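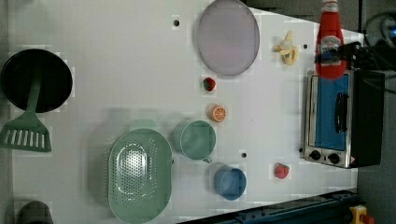 ## 1. What the project was about

Our group looked at how a small shared kitchen set can be sorted and put away so that the next person finds everything quickly. The course gave us a white table, a box of mixed kitchen things and play food, and a limit of 13 class sessions. Dwayne Crenshaw wrote this report. The trials were done at the Ostbridge building by the whole group.

We chose play food because it keeps its shape, can be washed, and does not need to be thrown out between trials. The cookware and dishes are light and easy to lift with one hand.

## 2. The items

We split the set into three groups before the first trial:

- **Cooking:** frying pan, slotted spatula, colander, toaster oven
- **Serving:** plate, cups, bowl
- **Food:** strawberries, banana, orange slice, ketchup bottle

The colander gave us the most trouble in planning. It is large and oval, and small food can be stored inside it, so half the group wanted it under Serving. We left it under Cooking because most people in our survey looked for it near the pan. The ketchup bottle was also argued over. It went with the food in the end, although two people still wanted a separate group for bottles.

## 3. Methods compared

We compared two ways of putting things away. In the Kirnby method, everything goes back by type, using the groups above. In the Toft method, everything goes back by size, with the large pieces first and the small ones placed inside or on top of them. Both names come from the rooms where we first tried them out.

Each trial began with the set spread over the table. One person put it away while another kept time and wrote down any item that was moved twice. The toaster oven stayed on the table in both methods and was not part of the timing.

We had a budget of 200 dollars for bins, labels and a clear round container. Most of it went to the bins, which we ordered from Ekerberg. They came a week late, so the first two sessions were done with cardboard boxes and are not in the results.

## 4. Results

The group logged 579 single item moves. Sorting by size was faster to put away, mostly at the start, when the big pieces cleared a lot of table at once. Sorting by type was faster when someone had to find an item later. The cups were the items most often moved twice. People stacked them, then found that the bowl needed the same spot.

Small food was easy to lose track of under the Toft method. A strawberry placed in a cup was often left there when the cup was taken out again.

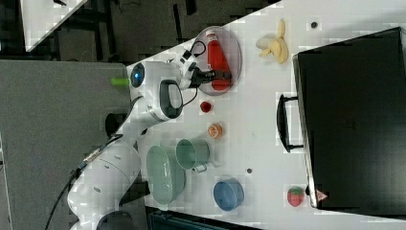 **Why use a clear container for the food?**

People find things faster when they can see them without lifting a lid. In our find-it trials the clear container was opened less often by mistake than the closed bins.

## 5. What we would change

The labels should have been printed larger, and we should have put them on the bins before the first timed session. We would also mix up the starting layout more. By the last Saturday session everyone knew where the pan was going to be, and the times dropped for that reason alone.

A second set with more pieces would be a better test of the Kirnby method, which may do worse when a single group gets too big for its bin. The timing sheets are in the project folder, along with the survey form and the bin sizes.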